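4.2 Self-catering and length of stay

Travellers who book a place with a kitchen tend to linger, and it was lovely to see this come through so clearly in our 700 survey replies from the Dravby coast. Many families told us they'd planned on a hotel at first, then changed their minds once they thought about breakfasts (and the cost of them!).
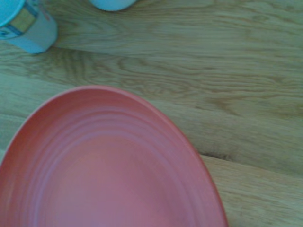
Figure 2. Coral-coloured plate on a light wooden surface.

Guests in cottages stayed nine nights on average, and they were happy to drive a good long way inland to see the lakes and the old harbour towns. Castaño and Kao found much the same in their earlier study of Gekska,

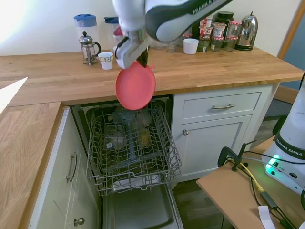
though their visitors came mostly in April, when the ferries are quieter and the walking trails are at their best. We'd gently suggest that season matters as much as lodging, and we come back to this in Section 5.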